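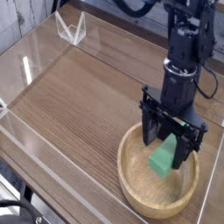

Fig. 1. Green block in the jaws, block low in the bowl, fixed camera.

Gollow notebook - Drundinwood student team, arm cell
March, started 4:10 pm

Goal for the session: block and bowl task, scripted poses only, no learned policy. Need a baseline before the Brunet qualifier so that whatever we train later has something to be compared with.

Setup carried over from last time. Bowl in the near right corner of the table, acrylic walls on. Arm config is the one saved as indier_c. The team has two configs with almost the same name (indier_b and indier_c) and b still has the old tool offset. Delete b after the qualifier, not before.

Joint zero check passed on all axes. Gripper zero did not repeat the first two times. Power cycled the gripper controller and it came back fine. Same symptom as in February, no cause found yet.

Approach height was 58 mm above the table in the script. Left it alone for the first block of runs.

Runs, first block: 13 attempts, 7 good. Good means the block is gripped, lifted clear of the rim, and released without operator input. Failures by type:
- jaws closed on air, block pushed toward the bowl wall (most of them)
- gripped but rotated during lift, dropped on the rim
- one protective stop, wrist too close to the right wall

The protective stop is a path problem. The move home swings the wrist outward before it goes up. Added a via point straight up from the bowl and did not see the stop again, but the sample is small. Leave the via point in.

On the air grabs: the script assumes the block is centered. The bowl floor is curved enough that the block settles wherever it likes and the yaw is never the same twice. Options discussed at the bench:
1. Fix the starting yaw by hand. Good for a baseline, useless for the qualifier, where the judges place the object.
2. Take yaw from the side camera. Needs a calibration we trust. The current one is from before the camera mount was moved.
3. Open wider and come in lower. Cheap. Try first.
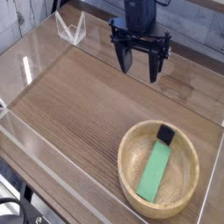
Fig. 2. Jaws open over the table, block lying in bowl with the black square piece at its upper end.

Went with option 3. The wider opening helps with yaw error but brings the fingers closer to the rim on the way down, so there is less room for position error in exchange. Slowed the last part of the descent to half speed. No rim contact heard with the wider opening, although that is by ear only and somebody should look at motor current in the log.

Grip force: the block is soft and keeps deforming after the jaws report closed. The "object held" flag goes true on contact, well before the grip is firm. Added a short dwell before the lift. Rotation during lift looks better by eye. No number for it yet.

Side camera calibration: took a new set with the printed board. Reprojection error still higher than I want in the near right corner, which is the corner with the bowl in it. Suspect reflections off the acrylic. Retake with the overhead light off.

Logging: session file ends at frame 3596. The timestamps on the joint log and the video drift apart toward the end, noticeable when scrubbing. Do not use the tail for anything that needs sync until the clock source is sorted out. The first half looks usable.

Open items
- repeat the first block of runs with wide opening and dwell, same count, same pass rule
- calibration with light off
- motor current plot for the descent
- write the pass rule into the Gollow readme, two of us were scoring rim touches differently
- check whether Brunet rules allow a via point set by hand, section on preprogrammed motion is vague
- spare fuse for the gripper supply, we are on the last one

Stopped 6:45 pm. Arm parked, air gap to bowl checked, e-stop left pressed.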